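Chapter 14: Light, Dark and Everything Between

Apr 11, 2019
By Hamish Tapsell

So you've made it through the chapters on line, and if you've been doing the exercises (I know some of you haven't, and I forgive you) you can now draw a chair that looks as if it would hold a person up. Good. Put the chair away. For this chapter we're going to forget about outlines almost completely and talk about value, which is the word painters use for how light or dark a thing is.

I came to value embarrassingly late. I'd been drawing for years, mostly boats, in the harbor at Saltari, and I had a drawer stuffed with careful pencil drawings that all looked like they'd been done in thick fog. Then I signed up for a November course in Wilari with a painter called Raelene Tipoki. On the first morning she went down the row of easels, stopped at mine, took the 2H pencil out of my hand and gave me a lump of charcoal the size of a walnut. She didn't say a word about it until lunch. I was furious! I also made the first drawing of my life that you could read from the other side of a room.

What she wanted us to learn that week was that the eye sorts things into light and dark long before it bothers with detail. You recognize a friend coming down the street by a shape of dark coat and pale face, way before you can make out a nose. A drawing can work the same way. Get the big areas right and people will happily fill in the buttons for themselves.

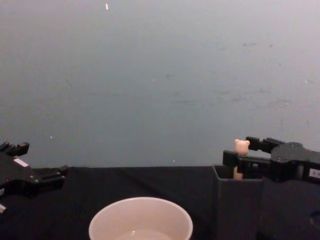 How many values do you need to make a convincing drawing?

Three will get you a surprisingly long way: one light, one middle and one dark. Most beginners try to use far more, and end up with a page of middle grays that all sit on top of each other. We'll start with three, move up to five near the end of the chapter, and leave the full nine-step scale for the chapter after this one.

Let's get some equipment out. You want willow charcoal, thin and thick, a kneaded eraser, a rag you don't care about, and paper with a bit of tooth to it. I use the Meireles gray pad, the one with 100 sheets, and I go through them fast. The gray paper is a bit of a cheat, I suppose, in that it gives you your middle value for free - you only have to put in the darks with charcoal and the lights with white chalk, and the paper does the rest. Use it anyway. You can go back to white paper when you feel strong enough.

Before you draw a single thing, squint. I mean really squint, until your eyelashes get in the way and the room goes mushy. Small differences drop out and you're left with a few big patches. A shadow and the dark object casting it will often melt into one shape, and when they do, draw them as one shape. It feels wrong the first dozen times. Keep going. 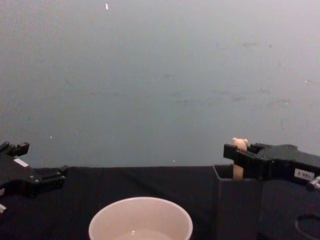 Figure 14.2. Dark tabletop, gray wall.

Now, a word about black, a subject that starts fights. Some teachers ban it. Raelene didn't, but she did make us earn it: you had to find the darkest spot in front of you, put that down first, and then compare everything else to it. I still work this way. If you begin with the lights and creep toward the darks, you lose your nerve somewhere in the middle (I always do) and back comes the fog. Put one proper dark in early and every other decision gets easier, as you've now got something to measure against.

The other thing that trips people up is what they know. You know an egg is white, so you draw it white, even when the side away from the window is a good deal darker than the gray wall behind it. You know your black boots are black, so you scrub in solid charcoal and miss the shine on the toe, which may be lighter than the floor.

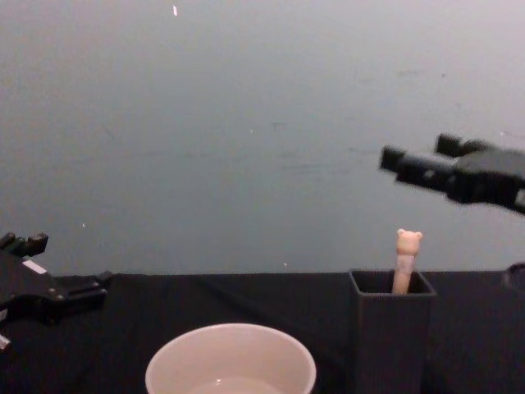

And it's the same with hair, and snow, and white shirts on a washing line, all of which I've ruined more than once by drawing the color I had in my head. A handy fix is to punch two small holes in a scrap of card and look through them at two areas you want to compare. With everything else blocked off, the answer usually jumps out at you. Mine is cut from a cereal box and has lived in the lid of my pencil tin since that course.

Warm-up for this chapter: pick one plain object and one lamp. Turn every other light off. Make four drawings of it, each no bigger than a playing card, using three values and no outlines at all. Move the lamp between drawings - left, right, behind you, then behind the object - and give yourself five minutes apiece. Don't fix the bad ones. Write the lamp position underneath each and keep them, since we'll be pulling them out again when we get to edges.

Related chapters
Chapter 12: Drawing Through the Form
Chapter 13: Boxes, Chairs and Other Honest Furniture
Chapter 15: The Nine-Step Scale
Chapter 16: Lost and Found Edges
Appendix B: Charcoal, Chalk and Getting It Out of Carpet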